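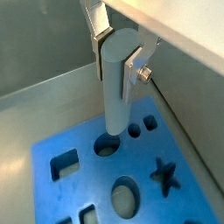
The Zultero finger kit is the first gripper upgrade I've bought that I would happily buy again. It costs £118, it comes in a box no bigger than a paperback, and it has turned the arm on our bench from something that knocks things over into something I trust with a peg. The fingers don't match, and it took me a while to get used to that: a long, flat bar on the left with a darker grey pad where it grips, and a shorter, angular bracket on the right with a chunky hex-socket bolt on its outer face. Between them they hold a plain cylinder upright over the round hole in a blue shape board, and that little job has been my test piece for most of the summer.

I build in a shared workshop called Soylu, where I rent half a bench and a shelf. The arm is a home build based on the Oso plans, with a few parts I drew myself and a few more that Ju-won Ra talked me into. It came with printed fingers. They were fine for picking up sponges and foam blocks, and hopeless for anything smooth. Squeeze hard enough to hold a cylinder and they bent outwards at the tips, so the cylinder slid down or leaned over, and then you were trying to post it through a hole at an angle.
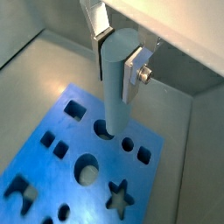

Nurhan Erdem
Workshop contributor
26 August 2024

Fitting took me an evening, and a good part of that was hunting for a hex key. The kit arrives with the fingers, the spare pads, a bag of bolts and a printed sheet with drawings on both sides. The drawings are lovely — big, clear, one step at a time. The written notes beside them are less good. Step four tells you to "set the stop" and doesn't mention which stop, and I had the carriage in and out twice before I saw that the left finger has to go on before the bracket does. Doğukan Demirtaş had the same trouble with his, so I don't think it was only me.

Once it's on, though, it's stiff! I pushed the end of the long finger sideways with my thumb, as hard as I dared, and the carriage complained before the metal did. The opening is 80 mm at its widest on my build, plenty for everything I keep in the test bin. If you've built the smaller Oso carriage you'll get less than that, so measure before you order.

Now the pegs. I keep the board on the floor of a grey bin and start the arm from a parked position, and I leave the board at whatever angle it lands (squaring it up every time felt like cheating). With the printed fingers I'd spent ages on the software, adding a little wiggle on the way down, then a bigger wiggle, then a sort of spiral search that Dilek Akgül called the egg whisk. Most of that has gone now. The peg goes where the arm thinks it is going, so when a drop misses, I know to look at my aim and leave the grip alone. For someone learning, I can't tell you how much nicer that is. I changed one number in the approach height and could see the difference straight away, with no guessing about whether the thing had slipped.

The round peg is the kindest one, of course, as it doesn't care about being turned. The shapes with corners are another matter and I'm still working through them. The kit helps there too, up to a point, but flat-sided pieces need to be picked up square in the first place and no finger will do that for you. I've started on a little nest to hold them in, cut from scrap, and it half works.

A few grumbles. The pads are stuck on with thin tape and I don't think much of it. One of mine lifted at a corner in the second week, and I put it back with contact glue, and it's been solid. The spare pads are a nice touch, but you shouldn't need them so soon. The big bolt on the right-hand bracket sticks out further than I'd like, too. It catches the light very prettily and it also catches the side of the bin if you go for anything close to the wall. I've set a no-go strip in the software along that side. A flatter bolt head would have saved me doing it, and I've written to Zultero to ask.

It's also heavier than printed fingers. My wrist motor copes, but it runs warmer than it used to, and if yours is already struggling I'd sort that first.

I did try the Vuseck set before this one, borrowed for a weekend. It's cheaper and very quick to fit, and the soft tips are great on fruit and paper cups. On a smooth cylinder I could feel it give whenever the arm stopped sharply. If your projects are mostly soft things, go for that and keep the change. For pegs, blocks and anything you want to place with a bit of care, I'd pick the Zultero every time.

Delivery was quick and everything in the bag was there, with 16 bolts on the list and 16 in the bag, which makes a change from my last order. Spare brackets are sold singly. I'm going to get another right-hand one and file the edge down where it meets the bin wall, and if that goes well I'll post the template on the Soylu noticeboard for anyone with the same arm.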